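Gollthorpe Household Board > Laundry & Closets > Folding a quilted jacket so it stays folded

mikeck_mom
Every October I get the padded stuff out and every October I remember that I can't fold it. T-shirts, fine. Fitted sheets, I have a system (the system is a ball). But anything quilted just sits there breathing until it opens itself back up. My closet shelf is 16 inches deep and I have three of these things to get onto it. What do you all do?

vadstead_dan
Hang it. Next question.

mikeck_mom
The rod is full, Dan. The rod has been full since we moved in.

Ibsa Tekleab
Lay it out flat on the bed first, all of it, and get your hands on the puffy parts before you make a single fold. People go straight to folding the sleeves and trap a pillow of air in the middle. I was doing a red one this morning and it took me three tries, so I'm not claiming to be gifted. 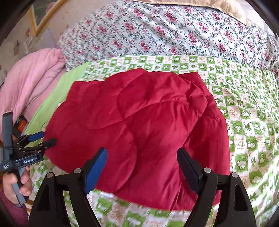

Red quilted one, spread out on the checkered sheet. Look at the bunching toward the top.

The puffy bit is where I always lose. Press it from the center out to the edges with your forearm, slowly, then fold the sides in, then bottom to top. If you start at the top you're pushing the air down into the part you haven't folded yet and it will come back for you.

lintpicker109
I love that sheet. Are those little animals or fruit on the green squares?

Ibsa Tekleab
Bit of both. It doesn't go with the flowered cover at all and I've stopped pretending it will.

vadstead_dan
With respect, that isn't spread out. There are wrinkles running right across the lower part. You fold those in and they're there till spring.

Ibsa Tekleab
It's a quilted garment, Dan, it's going to have a wrinkle.

vadstead_dan
Mine don't.

mikeck_mom
Yours are on hangers!

old_magbanua
I disagree with all of this. Roll it. Hood end or collar end first if it's got one, tight as you can stand, knee on it, then an old stocking around the whole thing. My aunt rolled everything she owned and lived in a house from 1848 with one closet. You could have dropped her coats off the roof.

lintpicker109
Rolling wrecks the filling though. I rolled a vest two winters running and all the stuffing went to live at the hem.

old_magbanua
Cheap vest.

lintpicker109
It was not a cheap vest.

mikeck_mom
Okay, I tried Ibsa's way on the gray one and the side panels keep sliding off each other where they overlap. The fabric is slippery. Do you zip it first or leave it open?

Ibsa Tekleab
Closed, if it closes. If it's an overlap with no zipper, tuck one side under the other and leave it alone. Every time you straighten it, it gets worse. Ask me how I spent twenty minutes.

vadstead_dan
Vacuum bag?

old_magbanua
I've said this 1000 times on this board. Vacuum bags flatten it and it never fully comes back. You end up wearing a place mat.

vadstead_dan
Up to a month is fine.

old_magbanua
Winter clothes are put away for longer than a month, Dan.

mikeck_mom
Update: two on the shelf, folded bottom to top, with a box of board games sitting on them. The third one is on the back of a chair and I think it lives there now.

vadstead_dan
So, hanging.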